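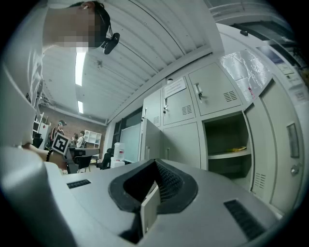
A light gray-white shirt and a dark beaded bracelet, both suited to an easy day indoors.

Collero Opens Velluler, a Bead and Bracelet Workshop for Everyday Makers

3 min read

Collero, the family-run craft supply store on Brunner Street, will open a new bead and bracelet workshop this June in the bright upstairs room that used to hold the yarn. The workshop is called Velluler, and it will be open to anyone who has ever wanted to string a bracelet, mend a favorite one, or just sit at a long table with a cup of tea and a tray of beads for an hour or two.

The idea has been on the minds of the Collero staff for a good long while. Customers have always brought their broken bracelets to the front counter, often in an envelope or a folded napkin, and asked if anything could be done. Last year the store restrung 365 of them, and a good many of those visits turned into lessons, with the customer leaning over the counter and asking to try the last knot.

"People would come in a little embarrassed, holding a handful of beads that had belonged to a grandmother or a brother, and they'd leave wearing them," said Bleddyn Bellis, owner of Collero. "I can't tell you how happy that makes all of us. We wanted to give those folks a proper chair and a good lamp — and some company, too, if they'd like it."

Velluler has room for 8 makers at a time. The beginner class runs two hours and covers measuring the wrist, choosing a cord, laying out a pattern and tying off a knot that will hold. A second class, for people who have already made a bracelet or two, takes up clasps, knotting between beads and working with uneven stones. Open table hours start at 10 a.m. and need no booking at all.

The store has also sorted its full bead collection for the opening, and the final tally came to 2,873 kinds in wood, glass, seed, shell and stone. Every one of them has a labeled drawer upstairs, and makers are welcome to mix as they please.

An opening evening will begin at 7 p.m. with cider, a mending table and a short welcome from Bellis. Repairs brought in that evening will be done free of charge, one per person. Children are welcome with a grown-up.

To save a seat in a class, stop by the front counter or call the store during opening hours.

Recent news
Collero Brings Back Its Winter Mending Night
Clevik Cotton Cord Now Sold by the Yard
Brunner Street Shops Plan Longer Summer Hours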